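Section 3: Setting up the lobby directory at Tokarley Tower

Okay, you've got the panel mounted and it has power. Now comes the part I like, getting the building into it! I'm Isabelle Hiebert, and I did the first of these installs at Tramgate, so most of the notes below come from things I got wrong there.

Before you start, have the floor list from the architect's office (Dobre sends it as a spreadsheet) and the admin card that came in the gray envelope.

1. Hold the admin card to the lower left corner of the panel until the menu opens.

2. Pick "Building," then "New tower." Type the name exactly as it appears over the front entrance, because visitors will be comparing the two.

3. Load the floor list. A tower this tall takes a while, so go get a coffee and let it run.

Note: The sky garden counts as a floor. The mechanical levels don't, and if you leave them in, people will try to visit them. 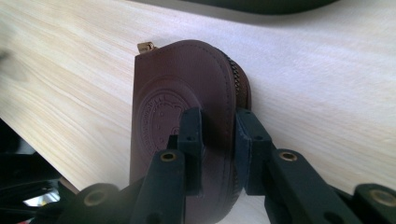

Coin pouch in reddish-brown leather, with a zipper along the curve.

4. Check the elevator banks. Low-rise cars stop at the podium and the offices, high-rise cars go straight to the residences. Tap each bank and make sure the floors under it light up in the right color — green for public, amber for residents only.

5. Set the transfer lobby. At Tramgate I skipped this one and sent a whole wedding party to the wrong side of the building (sorry again, everybody).

Caution: Don't change the elevator banks while the cars are in service. Call the building desk first and wait until they tell you the link is paused.

6. Add the tenants. You can do it one at a time or paste the whole list in. I paste, then fix the long names by hand. Anything over two lines gets chopped on the screen.

7. Choose the map view. The cutaway looks gorgeous with that twisted facade, but the plain floor plan is easier to read from across the lobby, so I'd start there.

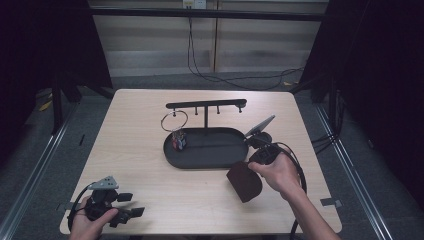

Black T-shaped rack on an oval tray, with a ring on the leftmost peg.

Now walk it! Pick three tenants on different floors, look them up on the panel and follow the directions all the way to the door. Florin Costache did this with me on the first tower and caught two stairwells I had swapped.

Note: If the screen goes back to the welcome page while you're typing, your card session has run out. Tap the card again and your last saved step will still be there.

When the directions all check out, choose "Publish" and leave the panel alone until the clock comes back on. Opening hours and holiday messages are in Section 4.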